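## 4. Entering a death notice

Section 4 covers notices that are typed directly into Umport by funeral home staff. Notices sent in by families through the public form arrive in the Inbox and are handled in Section 5.

Before you start, have the signed family authorization and the arrangement sheet in front of you. You can't save a notice past the draft stage without an authorization number.

### 4.1 Starting the draft

1. From the main menu, select **Notices**, then **New**.
2. Choose the branch. Staff at Ila and Priltavberg see both branches in the list, so check that the right one is selected. The branch sets the phone number printed at the bottom of the notice.
3. Type the authorization number from the top right corner of the signed form. Leave out the dashes.
4. Enter the last name, first name, and middle initial in their separate fields. Umport puts the last name in capitals when the notice is published.
5. Enter a maiden name or former name in the **Also known as** field. It prints in parentheses after the first name.
6. Press **Save draft**.

**Note:** Accented letters are kept as typed. If the family writes Noémie or Aníbal, enter it that way. The newspaper feed accepts accents. The old fax form didn't, and some staff still leave them off out of habit.

**Caution:** Don't copy and paste a name from an email. Hidden line breaks can come along with it and split the name in the index. Retype it.

### 4.2 Dates and age

1. Enter the date of birth and the date of death. Umport works out the age.
2. If the date of birth isn't known, check **Age only** and type the age the family gave you.
3. Read the age back to the family contact. A birthday in late December or early January is the usual cause of an age that is off by a year.

Where the family knows only the year of birth, Umport fills in 1st January as a placeholder. The placeholder never prints, but it does affect the age shown, so check it by hand.

### 4.3 Writing the text

The text field holds 1035 characters for the short form. The long form is limited to 200 words for the printed version, and the online version has no limit. Switching from long to short cuts the text at the limit without a warning.

1. Select **Short** or **Long**.
2. Enter the family paragraph: spouse, parents, children, in that order unless the family asks for another.
3. Enter work, service, clubs, and interests.
4. Enter survivors. Put each household on one line and use a semicolon between households.
5. Enter those who died before, if the family wants them listed.
6. Press **Check**. Umport marks any name that is spelled two ways in the same notice.

The spelling check compares names only within the notice. It won't tell you that Raphaël Mallet is listed as a grandson when he is a son-in-law. Read the survivors line aloud to the family contact and wait for a yes on each name.

**Note:** Use the wording the family uses for "died." Some want "passed away," some don't. The phrase list under **Insert** is there to save typing and has no house preference.

### 4.4 Adding pictures

A notice can carry one portrait and a gallery. The portrait prints in the newspaper. The gallery is online only and appears under the guest book.

1. Open the draft and select the **Pictures** tab.
2. Drag the portrait to the left box. It must be at least 300 dots per inch at print size, or Umport will refuse it.
3. Drag the remaining pictures to the gallery box.
4. Put the pictures in order with the arrow keys.
5. Type a caption for each one.
6. Press **Preview** and look at the page once on a computer and once on a phone. 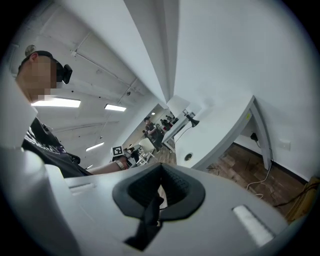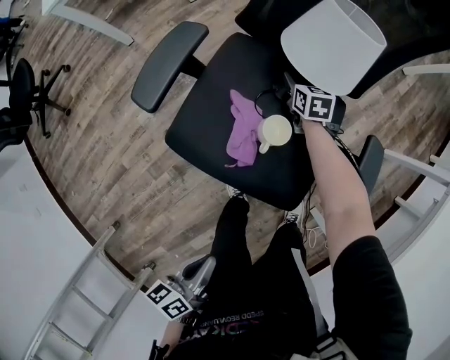
Gallery captions appear under the pictures and are also read out by screen readers, so they should be filled in even when the family says they don't need any. Keep them short and name what matters. For the second picture, "White mug and purple cloth on an office chair" is long enough. Add names, places, and years only if the family supplied them, and leave the caption at plain objects when they didn't. The limit is one line on a phone, and anything longer is folded under a **More** link.

**Caution:** Deleting a picture from the gallery also deletes its caption. There is no undo. If you only want to take a picture off the page for now, select **Hide**.

### 4.5 Service details

1. Select the type of service: funeral, memorial, graveside, or private.
2. Enter the place. Start typing and choose from the list so that the map link works.
3. Enter visiting hours, if any. Leave the field blank for none. Don't type "none," as it will print.
4. Enter the burial place, or check **Burial private**.
5. Enter the wording for donations. Use the full name and mailing address of the charity.

If the service isn't set yet, check **Details to follow**. The notice will go out with that line, and Umport will remind the person who created it every morning until the details are entered.

### 4.6 Approval and release

1. Press **Send proof**. The family contact gets a link by email or text.
2. Wait for the reply. A proof can't be approved by phone unless a supervisor enters the approval. At Ila, the supervisor is Tracey Rudd. At Priltavberg, it is Géza Lakatos.
3. Choose where the notice runs: our website, the Bailly papers, or both.
4. Check the price against the arrangement sheet.
5. Press **Release**.

After release, the printed version is locked. The online version can be corrected for 28 days by anyone with a staff login. After that, send corrections to Noémie Rolland with the notice number and the exact words to be changed.

**Note:** A correction online doesn't change the newspaper. If the error is in the print version, open a **Reprint request** from the same screen and attach the approved proof.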